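Unit 5: What the quote leaves out

Last week's exercise was to price a cloth-sorting cell for the Jandura laundry. Most of you stopped at the arms, as most buyers do, and as the people who sell arms rather hope you will.

Put these on your sheet before you total it:

Mounting and cabling
Spare gripper tips (Pledov bills 31 a tip, carriage extra)
Baskets, bins and cloths to practise on
Staff hours, which Ju-won Kwon's Tufa budget listed as "nil"

The Skuvness bid came with 1,826 for "sundries". Ask what a sundry is. Then ask again, in writing.
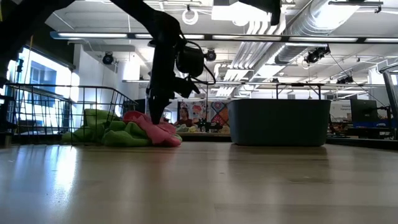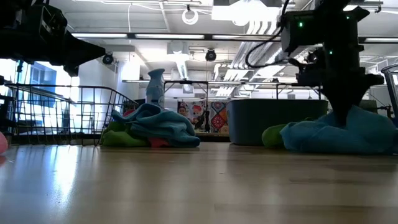

Category: Equipment planning

Both pictures have a wire basket, a plastin-type bin and crumpled cloth in them, the cheapest lines on any sheet and the ones most often forgotten. Price them anyway. Sheets are due by 22 June, and "to be confirmed" may appear once.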